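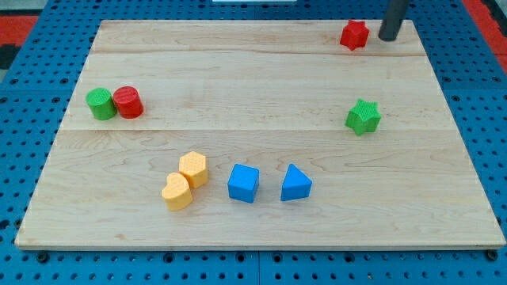

**pegleg_806**
Anyone else's arm drop on power loss? Ours sank some 2 inches when the breaker tripped and put a finger down over the board. Perkia support says the brake is fine and we "exceeded payload." With plastic blocks. Sure.

**sernine_user**
Did you run the brake test after the update? Mine failed it in January, passed the next try.

**pegleg_806**
Passed both times. So does a test that only holds for a second.

**torquewrench**
I don't buy a bad brake. Some sag before it bites is normal, it's in the manual.

> Some sag before it bites is normal

**jfehr**
A few millimeters, maybe. Two inches is a hand injury. Quit calling it normal.

**torquewrench**
Was anyone's hand there?

**jfehr**
Wrong question. Pull the log and look at joint 2.
– Josée Fehr

**pegleg_806**
Log stops before the trip. Perkia wants $2,000 to look at the arm. I'd want to hear from somebody who paid that and got an answer.

**sernine_user**
Paid it. Got "no fault found."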